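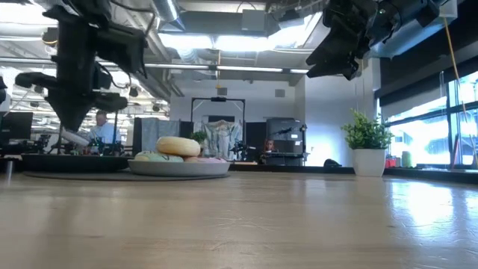 How to Write a Matrimonial Ad Your Kid Won't Hate

My cousin asked me to help with an ad for her daughter last September, and I've since done up to 20 of them for friends and friends of friends. I'm no matchmaker! I just used to write classifieds for a small paper in Womville and I know how to squeeze a person into a few lines.

First, talk to the person the ad is for. Sit down with them (no aunts in the room) and ask what they want said and what they'd like left out. If they don't want an ad at all, stop there and go have lunch.

Next, look up the word limit. The Drimwood community newsletter I use allows 300 characters in print and 500 online, so I write the short one first and stretch it later. Spaces count, which has caught me more than once.

Start with age, city and work. Then put in one true thing that a stranger could ask about. Luminița Buzatu let me use her son's ad to show you, and it went like this:

"Man, 34, nurse, Womville. Repairs old radios, cooks on Sundays, close to his family. Hoping to meet a kind man who wants children someday."

That's only 139 characters, so there was plenty of room left, but he liked it short and so did I. Notice it says who he wants to meet right out loud. If your son is looking for a husband, say so plainly and you'll save everybody a lot of awkward phone calls.

Now go through and cross out "homely," "fair," "well-settled" and anything about caste or salary that your kid hasn't agreed to. I know, some relatives will fuss. Let them fuss!

For replies, set up a new email address just for the ad, and don't print a home number. Decide together who reads the messages. In Luminița's house he read them first and passed along the ones he felt like sharing.

Last step: read it aloud to your son or daughter and wait for a yes before you send it in. A shrug means another draft.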